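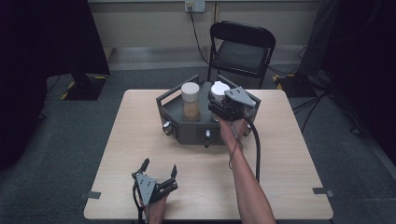 Two white-topped containers on the gray tray.

I've been meaning to write up the Devorent planner since April, when I bought it on a whim after my third abandoned notebook of the year (I have a drawer. We don't open the drawer). I've now used it every morning for months, my sister has borrowed it twice, and I have opinions!

Quick background for anyone new to the blog. I run a small screen-printing side business out of my apartment and I also help with a Saturday meetup for people in town who are trying to get their own projects off the ground. So I go through goal journals, habit trackers and "find your why" workbooks like other people go through socks. Most of them are the same forty pages of quotes with a sunrise on the cover.

Devorent is different mainly because it's short. You get 14 weeks, undated, two pages per week, plus a fat section at the back for ideas. Each week starts with one question - what would you be proud to have finished by Sunday night? - and then a little grid where you break that into pieces small enough to do before breakfast. I rolled my eyes at the question the first couple of times. By week three I was writing full paragraphs under it and running into the margin.

The idea section is my favorite part by a mile. Every page has a box for the idea itself, a box for who it helps, and a skinny line at the bottom for the very next step. I put my whole spring shirt line in there, including one design that was a total dud (a cactus wearing headphones, don't ask) and one that paid for my new press. Brisa Nava from the meetup used hers to plan a free sewing night for teens and she filled the section in a week. She had to tape in extra paper.

What do I not love? The cover, first of all. It's a soft matte stock that picks up every fingerprint, and mine looked ten years old by May. The pages are on the thin side too, so if you write with a felt tip you're going to see it on the back. I switched to a ballpoint and got on with my life, but for the price I wanted better paper.

And the price is my main gripe. I paid 42 dollars with shipping. For a 14-week planner, that means you're buying it more than once if you want to do a whole year, and there's no bundle. I emailed to ask and got a friendly answer from Karla Cárdenas, who told me they'd "talked about it." Talk faster, please!

It comes with access to an online community as well, and I went in expecting a ghost town. There are more than 1000 people in there and they are chatty, which I mean as a compliment. People post their Sunday question on the main board and strangers cheer them on or gently tell them it's four goals in a trench coat. I made one real friend out of it, Teodoro Zamudio, who prints hats two states over and now sends me his leftover ink colors. The monthly video calls I could skip. They run long and the host likes the word "grind" way more than I do.

If you've tried the Floratard journal and found it too fluffy, I think you'll get along with this one. Floratard is prettier, no contest, and the ribbon is nicer, but I never once finished a week in it. The Ditier system goes the other way, with stickers and color codes and a binder you need a second binder to understand. Devorent sits somewhere in the middle and leaves you alone to do the work.

A couple of practical notes. Start on a week when nothing big is going on, so you can get the hang of the grid. Skip the "morning mantra" line if it makes you cringe - I use it for my grocery list and the planner police haven't come for me yet. And write your ideas down even when they're half baked, especially then, in the back section and nowhere else, or you'll end up with sticky notes on the fridge again like me.

Four stars out of five. I'd give it the last half star for better paper and the other half for a bundle. My second copy is already in the mail, and I'm starting it with the holiday hoodie orders.

Posted 19 Nov 2024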